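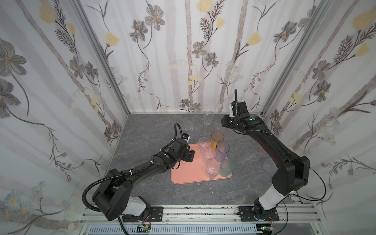 The pink tray, with the orange cup at the back.

Elibariki Shemweta did the cups last because his aunt had always done them last. The plates were in newspaper. The good pot had gone to the cousins in Makori, and the kettle would ride in the front of the truck with him.

She had bought the cups at Losunari, the year the road was sealed, and paid 998 for the lot. She told everyone the price. Her neighbour had paid more for plain ones and was told twice.

Orange was hers. Purple was for whoever had come the farthest. The green one had been his from the age of six, and he had carried it out to the yard so often that she gave up asking for it back. Clear ones were for people who came about money.

He rang his sister.

"Do you want the cups?"

"Which cups?"

"The plastic ones. On the pink tray."

"I've got cups," she said. Then, after a bit, "Is the purple one there?"

"It's there."

"Put it in with my things."

The truck was due at four. He tore off a sheet of newspaper, an old page of grain prices, and wrapped the purple cup and wrote her name on it. He wrapped the orange one next and didn't write anything. The green one he filled at the tap. The water tasted a little of the tank - it always had - and he drank it standing up, looking at the flowers on the wallpaper, and then filled it again.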